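Power strip

A power strip is a row of electrical sockets set in a long, narrow housing and joined to the mains by a flexible cable. It lets several appliances run from one wall socket. In British use it is also called an extension lead, a multi-socket or a trailing socket, although an extension lead may have only a single outlet.

Construction

The housing is usually moulded plastic, most often white or black. Inside, metal bars run the length of the strip and carry current to each outlet. Many models have a switch, and some have a fuse or a cut-out that trips when too much current is drawn. The shape and spacing of the sockets depend on the country of sale. Where they are set close together, a bulky plug or cube adapter may cover the outlet next to it, so such plugs are often placed at the far end.

Use on tables

In offices and shared workrooms, strips are often laid on the table itself - this saves reaching under it to plug in chargers, cameras and lamps. Makers such as Takside and Wonach sell flat models for this purpose, and the Bremelis range includes a strip with a clamp for the table edge.

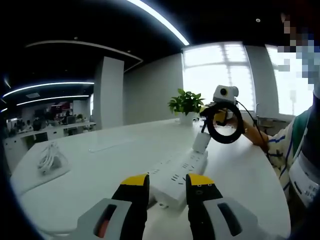 Cables kept on a table are normally coiled when not in use. Loose loops catch on sleeves and chair arms, and a lead that is bent sharply at the plug wears out sooner. A coil should be undone before the lead carries a heavy load, as tightly wound cable can overheat.

Safety

The total load must stay within the rating marked on the housing. Strips should not be plugged into one another, and they should be kept away from water, including that given to potted plants.

See also: Adapter; Cable tray; Extension reel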